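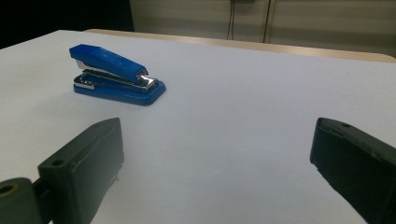 One respondent at Filura wrote that a stapler is the only thing on a desk that everybody uses and no one will own up to having moved, and that she had stopped bringing her own from home. Similar remarks came up in all three workplaces. They are the reason this section deals with the stapler separately from the other shared items, which were covered in Section 4.1.

Figure 3. A closed stapler with a blue plastic arm and base, on a white surface.

4.2 Staplers

The diary sheets listed 15 kinds of shared desk item. Staplers drew more written comments than any other kind, including scissors and tape dispensers, although they were not the most often borrowed. Pens were borrowed far more often, but respondents rarely bothered to note whether a pen came back. A missing stapler was noticed, usually by someone standing at a desk with loose pages in hand.

We sorted the comments into those about place, those about loading and those about colour. Comments about place made up the largest group. At Plunora, staplers were kept on a long bench beside the printer, with no marked spot. Staff there described picking one up, walking back to their own desk to check the page order, and putting it down wherever they happened to finish. At Filura each team had a tray, and the stapler was supposed to live in it. Respondents from both firms reported searching, but the Filura group searched in fewer places. They tended to check the tray first, then the nearest meeting room, and then give up and use a paper clip.

Chege had the simplest arrangement. A stapler sat on the sorting table at the mail counter and was used there. Six of the diary sheets from Chege mention it, and none of those six records a search. The counter is in constant use during opening hours, so an item taken from it would be missed quickly. The table was also the place where the stapling was done, and there was little cause to carry the tool anywhere else. We think the second point matters more, though the diaries alone cannot settle it.

Loading was a different sort of complaint. A closed stapler gives no sign of how many staples are left in it, and several respondents described pressing down on a thick set of pages only to find two dents in the top sheet. The habit of opening the arm to check before use was mentioned at Plunora and Chege but not at Filura. Spare staples were kept in the stationery cupboard at all three sites, in one case on a shelf that shorter staff could not reach without a stool. Where the spare box was moved to sit beside the stapler, as Chege did in January, comments about empty staplers stopped appearing on the sheets. The numbers are small and we would not lean on them too heavily.

Colour came up less often than we had expected from the pilot. Black and grey staplers were described as hard to find among cables, phones and monitor stands. Bright ones were described as easy to spot on a pale desk and also as easy to recognise, so that a person could say with some confidence that the one in the next room belonged to their own team. A few respondents saw this as a drawback. In their view a coloured stapler looked more like personal property, and they felt awkward about taking it from a colleague's desk even when it was a shared one. Labels got around this at Filura, where the team name was written on tape and stuck underneath.

Size and weight were mentioned only in passing. Heavier models were said to stay put, and a full-strip desk stapler was preferred over the small travel kind for anything longer than a few pages. One sheet from Plunora suggested tying the stapler to the bench with string. A later entry on the same sheet, in different handwriting, says that the string was cut.

Of the 70 written comments coded under this heading, most came from staff who worked in more than one room during the day. People who stayed at one desk had less to say, and what they did say was mainly about colleagues borrowing from them. This split between roaming and fixed staff also appears in the results for scissors, and we return to it in Section 5, where the tray layout used in the Doltalar pilot is compared with the open bench.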